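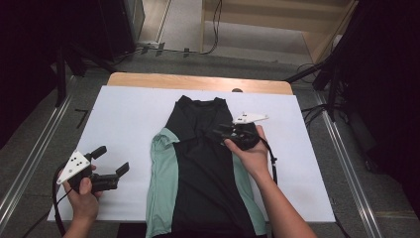 ## Compte rendu de visite – atelier de manipulation textile, site de Cornham

La délégation de la société Hostier s'est rendue en avril à l'atelier de Cornham, à l'invitation de son responsable, M. Parviz Abbasi. La visite avait été décidée à la suite de l'incident survenu pendant la campagne Orellana, consacrée à la manipulation de vêtements. Elle devait permettre d'en examiner les circonstances et de prendre connaissance des mesures adoptées.

### Rappel des faits

Selon l'exposé de Mme Homa Heydari, l'incident s'est produit en fin de matinée, au cours d'une série de pliages effectués avec deux pinces tenues à la main. L'opérateur avait saisi un pli de tissu et commandé l'ouverture. La pince droite est restée fermée. En voulant dégager le vêtement de l'autre main, il a engagé l'index entre deux bras de la tringlerie au moment où le mécanisme s'est libéré. La blessure, un pincement superficiel, a été soignée sur place et n'a pas donné lieu à un arrêt de travail.

Le journal de bord mentionnait déjà 2 blocages du même type, qui n'avaient pas été transmis au service de maintenance. La délégation a relevé ce point comme le plus préoccupant du dossier.

### Constatations au poste

Le poste était en activité lors de notre passage. Les essais portaient sur des tee-shirts noirs à empiècements vert menthe, posés sur un plateau blanc. M. Afshin Karimi a commenté la prise du tissu, les points d'articulation et la zone dans laquelle les doigts ne doivent plus pénétrer tant que la pince est alimentée. 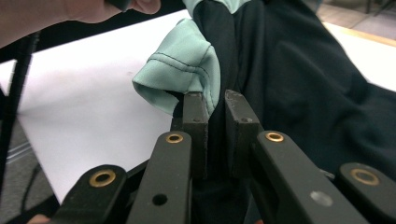
*Rapporteure : Ulla Rautiainen, service prévention, Hostier*

L'expertise interne attribue le blocage à une accumulation de fibres dans une articulation de la pince concernée. Le nettoyage était prévu tous les 2000 cycles, intervalle établi pour des objets rigides et jamais revu pour le textile. M. Godfrey Ndung'u, chargé de la maintenance, a indiqué que les pinces du lot Oder étaient désormais contrôlées à chaque prise de poste.

La délégation a également observé la présence de câbles au sol à proximité du poste. Sans lien avec l'incident, cette situation présente un risque de chute et devra être traitée – M. Abbasi en a convenu.

### Suites à donner

- Coupure de l'alimentation avant tout dégagement manuel d'un vêtement.
- Signalement de tout blocage le jour même, y compris sans blessure.
- Révision écrite de l'intervalle de nettoyage pour les essais textiles.
- Fixation ou relevage des câbles autour de la table.

Un point d'avancement sera adressé à Hostier sous 4 semaines.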